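The towpath plan, read twice

The consultation on the Daltport towpath closes in July, so I sat down last night with the full document, all 184 pages of it, and I'm less convinced than I was when I'd only seen the leaflet.

The leaflet says the new ring road will be "balanced" by a green corridor along the canal between Detside and Cisport. Fine. I walk that stretch most weeks and it could use some care. But the tree numbers come from a table that counts whips, the skinny little things in plastic tubes, the same as grown willows. There's a line on page 35 saying losses will be replaced "where practicable." I've seen that word do a lot of work before.

Then there's the old lock cottage, built in 1921. The leaflet shows it restored, with people drinking coffee outside. The full plan gives it one paragraph and no budget. Emrys Sayce, who signed the foreword for the developer, calls it "an anchor for the waterside community." An anchor with no roof money, as far as I can tell.

What bothers me most is the maintenance. The contractor looks after the planting for five years, then hands it to the town. The town can't keep the weeds off the slipway it already has. I asked about this at the drop-in session and was told a management plan would follow – after approval, naturally.

I'm not against the thing. A decent surface between the bridge and the Nam basin would be welcome, and the reed beds might even help the water. I would just like the planting in the ground before the road opens, with a named body paying for it. I've put that in my response and I'll post the reply if I get one.

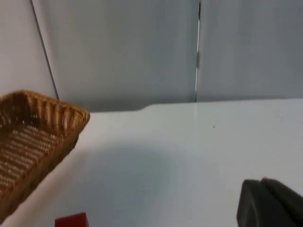 Comments and older posts

Comments stay open for a couple of weeks. The earlier post on the Cisport footbridge is still in the archive.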